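Kadri Luik
@kadriluik
August 2022

Finished moving the sorting corner at Siltetti this week. A few notes for anyone setting up a small parts line, mostly things I wish I'd written down in June when we did the first one.

The belt is the green one from the old Iltville shop. Flat surface, no cleats. We looked at cleats and decided against them. Our parts are white plastic spools and short round pieces, and the cleats on the sample belt left marks on the rims.

Bins go under the belt, side by side. Before this we had them on a cart behind the operator and people were turning around all day. Baiba Paju asked for the change back in the spring and she was right.

All the bins are blue. I wanted a different color for each part. Zbigniew Kaczorowski pointed out that we swap part numbers every couple of weeks and the colors would stop meaning anything. Labels on a clip instead. Fine by me.

White parts show up well in a blue bin. In the gray totes we used to miss the small ones at the bottom.

Fill limit is 130 spools per bin. You can fit more, but then the bin is a pain to slide out and the top layer ends up on the floor.

Part 2101 is the one that gives us trouble. It has a hole in the end and chips from trimming get stuck in there. Tap it on the bench before it goes in the bin. Don't blow it out with the air gun, the chips just land in the next bin over.

Grooved aluminum rail along the belt is worth the money. You can bolt a label holder or a light anywhere on it without drilling. We've moved our label holders 2 times already.

Cost, since Beathag Pollock asked: 400 for the bins, clips and label stock. The belt we already had. Labor was me and Zbigniew over a couple of afternoons.

Still to do: a mat for the standing spot, and a shelf for the empty bins. They're stacked by the door right now and everybody walks into them.

If you run something similar, tell me how you keep lids from wandering off. We gave up and threw ours in storage.

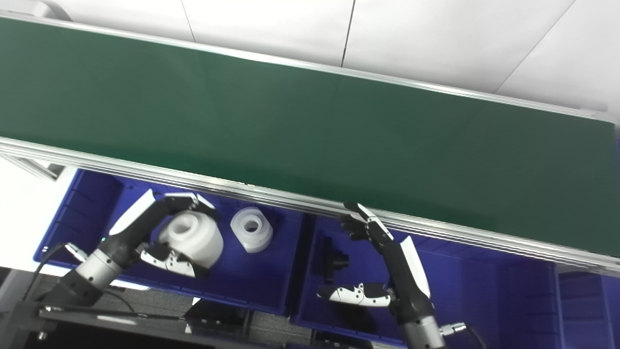 White plastic parts in a blue bin under the belt, Siltetti.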